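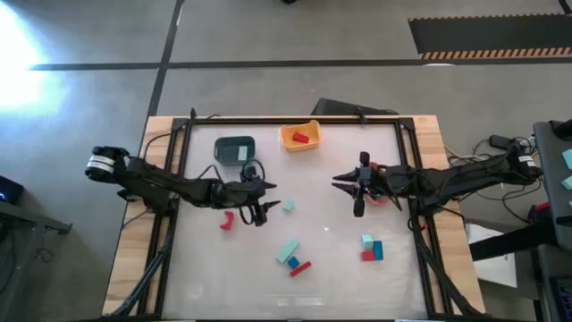 Unit 12 - Sorting and Tidying
Handout, Play Materials course, Cilunmont

Read before the practical. Bring the Gamow chapter, p. 383 onward, we wont have spare copies.

Main point for this unit: blocks get put away by a rule, and the rule has to be one a child can say out loud. "Red ones in the basket." Good. "Put them where they go." No use to a four-year-old.

Containers
- open tray, low sides: child sees everything, blocks can stand up
- basket: deeper, hides things, fine for one kind only
- different colors for the two, e.g. green tray and orange basket, so you can name them quickly

Blocks
Foam type for this unit. Cubes, rectangles, arches. Arches cause the most arguments - is it a shape pile or a color pile? Let the group decide, write down what they picked. A red arch and a red rectangle go together by color, split by shape. Same with a mint cube and a mint rectangle.

Surface
Pale and plain. Start with blocks spread out, one or two already put away so the rule can be guessed.

Timing: 16 minutes for the sort, then swap rules and go agian.

To hand in: one page, using the Kiiskinen headings (rule, containers, what went wrong). Sistance forms are not needed this time.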